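Girnness publishes unloading guidance for front-loading washing machines

March 27, 2024

Print this page | E-mail this page

Girnness has published revised guidance on unloading front-loading washing machines in shared and domestic laundry rooms. The document replaces the September edition and runs to 24 pages.

The main change concerns basket position. The basket should stand on the floor directly under the door, so that items hanging over the lower edge of the opening come to rest in it. Baskets with perforated sides are preferred for damp loads.

The door should be opened only when the lock indicator has gone out. It should not be forced while the machine is running – a point many manufacturers also print on the front panel.

Items with elasticated waistbands should be drawn out singly, as they tend to hold smaller pieces in their folds. The rubber gasket should then be checked by hand.

"Most dropped items fall in the gap between door and basket," said Rajitha Mondal of Girnness. "Closing that gap costs nothing."

The guidance was tried in 18 laundry rooms at the Fultton and Ritchie sites over more than 3 months. Printed copies are available on request.

Related items
Gundorar drying racks: load limits revised
Filter cleaning intervals for shared machines
Notice 41: detergent storage

Reader comments
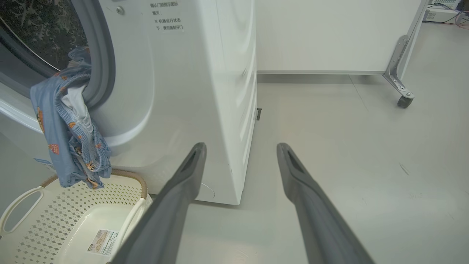
Moira: We put the basket under the door as well, but I still run a hand round the seal afterwards. Socks get stuck in there every time.

Dev P.: Does the guidance cover stacked machines? The door on our upper one is too high for a basket on the floor.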